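Kapitel 6
Greifer einrichten und pflegen

Als ich das erste Mal vor der Zelle in Irneck stand, wollte ich natürlich sofort programmieren. Annick Vachon hat mir stattdessen einen Sechskantschlüssel in die Hand gedrückt (und recht gehabt!). Die Finger saßen schief, und zwar so wenig, dass ich es mit bloßem Auge glatt übersehen hätte. Ich hab damals einen halben Vormittag im Code nach dem Fehler gesucht, ihr dürft gern lachen.

In diesem Kapitel bleiben wir deshalb bei einer einzigen Maschine, einem Arm mit Zweifingergreifer und Kamera am Handgelenk. Wir lösen die Finger, setzen sie neu an, ziehen die Schrauben über Kreuz nach und fahren dann den Nullpunkt an. Danach kommt der Probegriff, erst ins Leere, dann an einer leichten Packung auf dem Tablett.
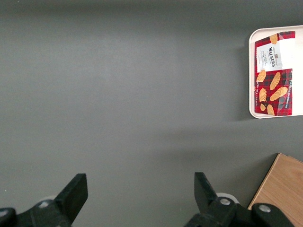

Beim Probegriff lasse ich die Finger immer erst ganz offen stehen und fahre langsam an, mit 40 Prozent Tempo. Wer es eilig hat, verbiegt sich was, glaubt mir. Im Wartungsheft steht bei uns übrigens Eintrag 1112, das war so ein eiliger Tag im Dezember. Den nehmen wir uns in Abschnitt 6.1 gleich als Erstes vor.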